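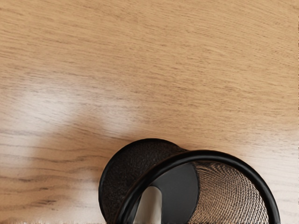 Every July the Wandodeck Awards ask the public to choose the best music of the year, and every July I take the job far too seriously. This time there are 965 nominated songs, which is a lot of democracy for one evening. I began on paper, reached for the black mesh pen cup on the table like a proper citizen, and gave up somewhere in Best Newcomer. Czarnecka are up for that one again. They have been new for 5 years.

My complaint is with the voting. You may vote 400 times a day, so the prize goes to whichever act has fans with the strongest thumbs. Rurnus made the loveliest record I have heard since spring and will lose, as their listeners are mostly people who go to bed at ten.
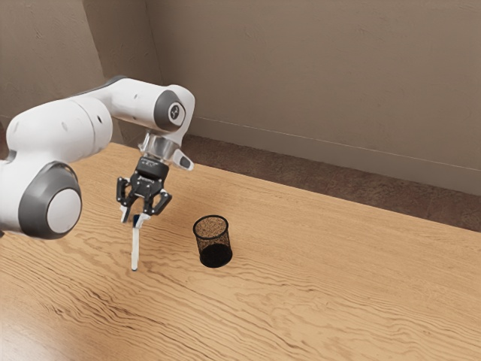
A marker-like object and a mesh pen holder: voting the old way.

I would give everybody 2 votes and make them spend one on something they had never heard before. Iltham's town radio tried that with its Christmas chart and a brass band won. There were letters - angry ones - but I still play the record.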